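My neighbor Bohumila Bartoš asked me last month why I stopped buying the infused seltzers, and I gave her a short answer about the price. The longer answer has to do with the tax, and I finally sat down with my receipts to work it out.

I live just outside Clirnville, and there is one licensed store in town, called Wesier. It opened in April. Before that I drove across the county line, so when it opened I moved all my shopping there and didn't look too hard at the slips. They go in a kitchen drawer. I added them up and found I had spent 453 dollars there, and 109 of that was tax of one kind or another.

I am not against the tax. I voted for legal sales and I knew it would be taxed. What bothers me is how hard it is to see at the counter. The shelf tag has one price, the register has another, and the receipt splits the difference into three lines with abbreviations. The clerk was friendly about it but couldn't tell me what the second line was for. 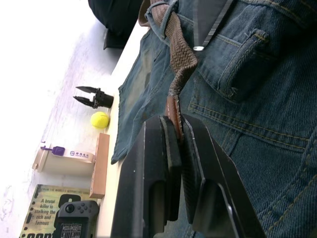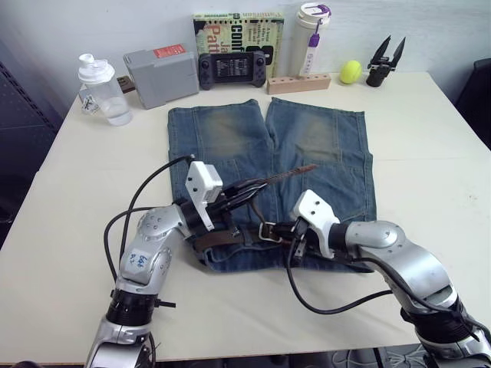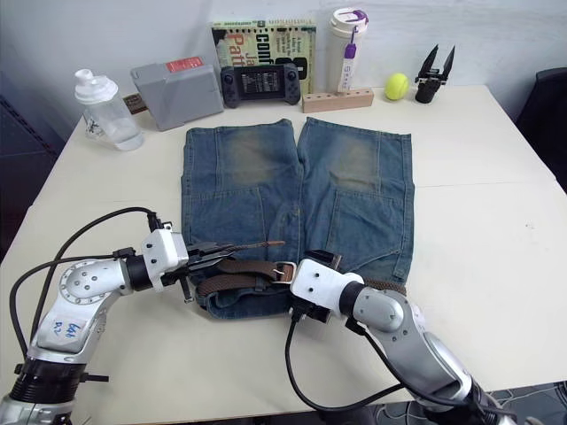 The seltzers are where I noticed it most. A four-pack of the Tóth grapefruit looks fine on the shelf tag. By the time the lines are added, each can costs more than a glass of wine at the one decent restaurant we have. Edibles come out better if you compare them by the milligram. A 100 milligram bag of the Skedum gummies lasts me close to a month, and I take half of one in the evening at most.

I asked the manager if they would print the full price on the tag. She said the system they use won't do it, but that she would write it on the board for the popular items. When I went back, the board had the full price for flower and nothing else. I'll ask again.

Bohumila still buys hers across the line and says the drive is worth it. For me it's about 275 miles of driving over a season, and with gas where it is I don't think I'd come out ahead. I'm going to keep the slips through the winter and add them up again.

14 comments
Share this post

Recent posts
Reading a lab label without my glasses
The store hours changed again
Why I gave up on the vape pen
Two weeks without gummies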